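Clorkilance Toy Library – Frequently Asked Questions

Who may borrow from the library?
Any household in the Sukside district may register. Proof of address is required at the first visit. Families living outside the district may apply for a guest card, valid for 16 weeks.

How long may items be kept?
The standard loan is three weeks. One renewal is allowed, provided that no other family has placed a hold.

How many items are available?
The catalog lists 625 items, of which 170 are soft toys. Puzzles and board games are kept at the Loka branch and may be requested at either desk.

Are soft toys cleaned between loans?
Yes. Each soft toy is washed on return and set aside until fully dry. Please do not wash items at home – some fillings do not tolerate high heat.

What happens if an item is lost or damaged?
Please inform the desk as soon as possible. Ordinary wear is not charged. Lost items are billed at replacement cost.

May I donate toys?
Donations are accepted in March only, at the Nikolaidis Street entrance. Items must be clean and complete.
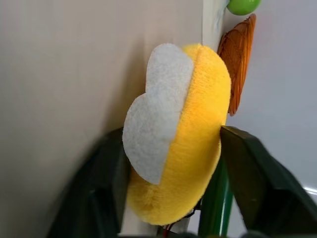
Reader comment, 6/2/18: Could the guest card be renewed online? We live just past the district line, and the desk closes before I finish work.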